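Panard Simulation Group
Minutes of the July fault review
Meeting opened at 9 a.m. in the upstairs meeting room and by call from the Skurno office.

1. Minutes of the last meeting
Approved with one correction. The grip force limit was changed in the Sauerland room only. The other rooms still have the old value.

2. Loss of target in the Sauerland room
The meeting went through run 1932. The task was a plain one: find the object, reach down, close the gripper, lift. The arm never reached. The wrist turned away from the work area early in the run and the fingers stayed open. The controller kept sending small moves and reported no error until the time limit ended the run.

The log shows the target position as valid the whole time. The position was the last good one, repeated. The tracker had stopped updating it and the controller had no check on its age.

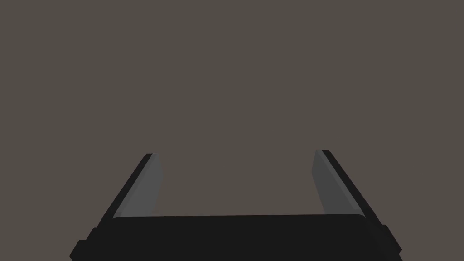

Run 1932, wrist view. Gripper open, no target in view.

The same fault was found in 138 of the 2857 runs in the current batch. All of them had been counted as ordinary time-outs, so the weekly summary did not show anything unusual. Skurno asked that the affected runs be kept and tagged so they can be replayed after the fix.

3. Wrist rotation
There was a long discussion on why the wrist turns at all when the target is stale. The current view is that the search routine starts, takes the old position as its center, and adds a little rotation on each pass. The joint limit should stop this. In the Rundotum build the limit on the last joint is read in degrees and compared in radians, so it has no effect.
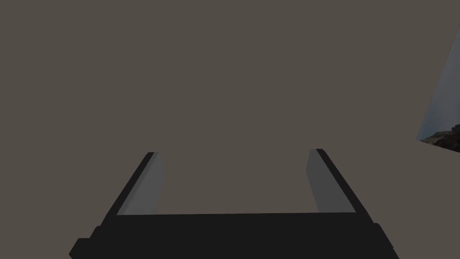
Skurno did not agree that the unit error explains everything, and pointed out that a few of the affected runs came from the older build, where the limit works. Skurno wants the search routine looked at separately before the item is closed. Agreed. The unit error will be fixed now and the search routine stays open.

4. Safety on the real arm
The Rundotum build was due to go onto the bench arm this month. The meeting agreed to hold it back. In simulation a wrist that keeps turning costs a run. On the bench it could pull the cable loop tight or bring the fingers around toward the operator's side.

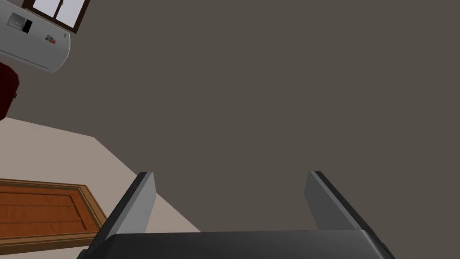 Until the hold is lifted, the bench arm stays on the older build at reduced speed, with the guard closed. The rotation limit is also to be set in the arm's own safety settings, where the controller cannot override it. The stop button test moves from monthly to the start of every session.

5. Actions
Panard: add an age check on the target position and stop the run with an error when it fails.
Panard: correct the units on the joint limit and add a test for it.
Skurno: replay the tagged runs on both builds and report on the search routine.
Skurno: list stale target as its own line in the weekly summary.
Both: no bench use of the Rundotum build until the replay results have been reviewed.

6. Any other business
Disk space on the log server is low. Old video from closed items can be deleted, but not the logs.

Meeting closed at 10:40 a.m. Next meeting when the replay is finished.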